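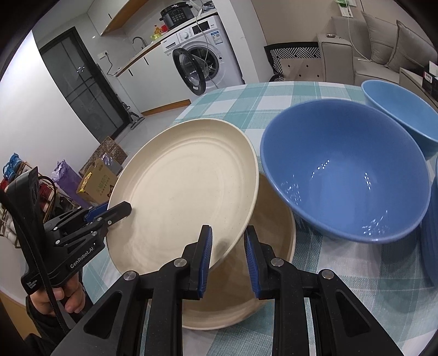 4. Stacking and nesting glazed tableware

Home | Units | Handouts | Glossary | Contact
Reading time: 4 min

Continues from Unit 3 (washing and draining). Bring the Kuusk data sheet on Monday.

4.1 Plates

A plate is lifted by the rim. The rim is tilted up first, so that the opposite edge stays on the surface and carries most of the weight until the lift begins. With two plates of the same pattern, the lower one should lie flat before the upper is moved across it.

Speckled glazes, as on the cream plates, hide small chips. Run a fingertip round the whole rim before stacking. Raised rings on the face are a second place to check: grit held against a ring will mark the foot of the plate above. Plates with such rings go in short stacks with a paper divider between each pair.

Setting down: far edge first, then lower the near edge. Do not slide. On a cloth, sliding gathers the fabric into a fold and the next plate will rock on it.

4.2 Bowls

A bowl resting on its side is stable only as long as the table is still. Turn it upright or fully over before any plate is handled next to it. The large blue bowl and the lighter one behind it would both be dealt with ahead of the plates.

Glossy interiors show scratches under side lighting more readily than under a ceiling lamp. Nest by diameter, largest at the bottom. If the inner bowl touches at the wall before it reaches the base, the pair do not nest and must be stored separately - forcing them is the commonest cause of hairline cracks in the Lollero set.

4.3 Surface

A checked or plaid cloth gives a useful reference for spacing. Keep one full check between any two pieces. Smooth the cloth before starting, and again after the bowls have been moved.

Work away from open appliance doors. A front-loading washing machine with its door swung open takes up part of the walkway between table and worktop, and should be shut before anything is carried.

4.4 Exercise

Work in pairs. Sort the 19 pieces in the Irneo crate into plates, nesting bowls and non-nesting bowls. Record any chip over 1 mm on the form. Forms go to Triin Org by the end of the session. Dagim Gebru has the spare dividers.

Reading for Unit 5: Partanen, notes on shelf loading, first section only.

Previous | Next | Back to top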